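The Bag from Prirkell

My aunt left me the house in Plerkden and everything in it, and by everything I mean she left me eleven months of dusting. I'd told myself I'd have it cleared by the end of July. Then July went by (it does that) and I was still on the front room, reading old gas bills like they were letters.

The last thing I had to sort was the presents. Aunty Bimel – that was her surname, we all called her by it, even Dad – bought presents all year and never said who they were for. You'd find out at Christmas, or you'd find out when you were forty. There was a cupboard of them under the stairs and I'd been giving them away as best I could guess. The tartan scarf went to my cousin. The teapot shaped like a cottage went to Mrs Hegazy over the road, who cried and then asked if there was a lid.

Which left the two toys. I knew they were for the Zamudio twins, because the receipt from Prirkell was folded around them and she'd written "F's girls" on the back in that pencil of hers. What she hadn't written was which toy was for which girl, and if you've ever met a pair of six-year-olds you'll know that's the whole job.

I rang Fulgencio Zamudio and asked him what colours they liked.

"This week?" he said.

"Generally."

"Green. Both of them. Don't bring one green thing into this house, mate, I'm begging you."

So I took them over to the big table by the windows, where the light was decent, and got out one of the nice bags with the twisty handles that I'd been saving for no reason at all.

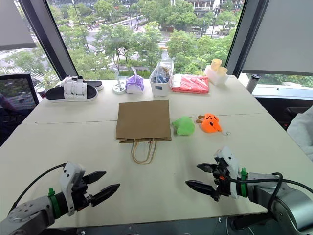 The orange one had a face on it, which I thought might count for something. You can give a thing with a face a name. I tried a few out loud – Kevin, Marmalade, Sergeant – and felt a bit silly, and then felt worse for leaving the green one out, so I called that one Pea.

I thought about ringing Prirkell to see if they had a second Pea. I even found the number. But she'd picked these two. She would have stood in that shop in her good coat, holding up the queue, and she'd have had a reason, and I wasn't going to undo it over the phone.

In the end I put them both in the one bag, wrote both girls' names on a card and drove it over before I could change my mind. It's 18 kilometres and I talked to the bag for most of them.

The twins had it open in the hallway. One of them grabbed Sergeant and the other grabbed Pea, and I held my breath, and Fulgencio held his.

"This one's the mum," said the one with Pea.

"Okay," said her sister.

He made me a cup of tea and we stood in the kitchen and didn't say anything for a while, in case they heard.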